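Low water pressure only at the kitchen faucet, rest of apartment is fine

Posted in Plumbing and Water, Friday, September 23, 2022
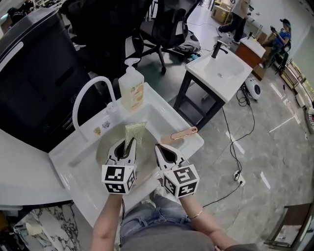 Good evening to all. I moved in March to a second floor apartment in Grullside, and from the beginning the kitchen water was a little weak. In the last weeks it became much worse. In the bathroom the shower is strong, and the toilet tank fills in a normal time. Only the kitchen is slow, both the hot and the cold side. To fill a big pasta pot I must wait so long that I go and do another thing.

What I have tried already:

I closed and opened again the two small valves in the cabinet under the sink. The cold one is stiff, but it turns. I asked the neighbor below and she has no problem. I wrote to the building office and they answered that the pressure of the building is 55 psi, which they say is correct, and that the faucet is the responsibility of the tenant if there is no leak. A plumber from Brodeck gave me by telephone a price of 535 dollars for a new faucet with the work included. For me this is a lot of money, so before I say yes I want to understand if the faucet is really the cause.

I don't have many tools, only one adjustable wrench and some screwdrivers. Is there a test which I can do by myself? And is it possible that the pipe in the wall is closed by dirt? This is the thing I am most afraid of.

Thank you in advance, and sorry for my English.

kettle_and_thyme

-----

oldvalve55

clean the aerator. its the little screen at the end of the spout. 9 times out of 10

-----

marrow_lane

I agree with the previous poster that you should begin with the aerator, but I will write it with more details, as I had the same trouble two years ago in Delaunay, where the water is very hard.

Close the drain first, or put a cloth over it. The aerator has small parts and they like to fall. Then try to unscrew the aerator by hand. If you look from above, the direction is confusing, so remember that it is counterclockwise when you look up at it from below. If it doesn't move, put a piece of rubber glove around it and try again. Use the wrench only at the end, with a cloth between, or you will scratch the finish. Some models are hidden inside the spout and need a small plastic key, which a hardware store sells for little money.

Now open the water without the aerator. If the flow is strong, you have found your problem. Put the parts in white vinegar for one hour, brush them with an old toothbrush, and assemble them in the same order. I always lay them in a line on a paper towel so I can't mix them.

If the flow is still weak, do the second test. Close both valves under the sink, disconnect one supply hose from the faucet side, hold the end in a bucket and open the valve slowly. Then the same with the other hose. Strong water in the bucket means that the valves and the wall pipe are good and the dirt is in the faucet, usually in the cartridge. A cartridge is much cheaper than 535 dollars. Weak water in the bucket means the hose or the valve. Your stiff cold valve makes me suspicious, but it can't explain why the hot side is also slow.

About the pipe in the wall, I would not be afraid yet. It is possible in old galvanized pipe, but it is the last thing to think about.

One warning: do not force the stiff valve. If it breaks you will need the main shutoff, so please find out where it is before you start.

-----

Prinport_Pete

Might be worth telling the office you want the pressure measured inside your unit. We had the same answer from our management, "the building is fine", and then we were quoted 1,684 for repiping the kitchen. It was a shutoff valve with a bad washer. Get a second quote whatever you do. Also check if the faucet has a pull-out head, those have their own little filter where the hose joins and it gets full of sand.

-----

kettle_and_thyme

Thank you to everybody. I unscrewed the aerator with the rubber glove method and there was a lot of white scale and some black pieces, soft, like from old rubber. Without it the water is much stronger, but I think the cold is still a little weaker than the hot. The parts are now in the vinegar. Tomorrow I will buy a bucket and make the second test with the hoses, and I have asked the office where the main shutoff is.

-----

marrow_lane

The black pieces can come from an old washer or from the inside of a supply hose. If the hoses are as old as the kitchen, change both when you have them disconnected. Measure the length before you go to the store, and take a photo of the two ends.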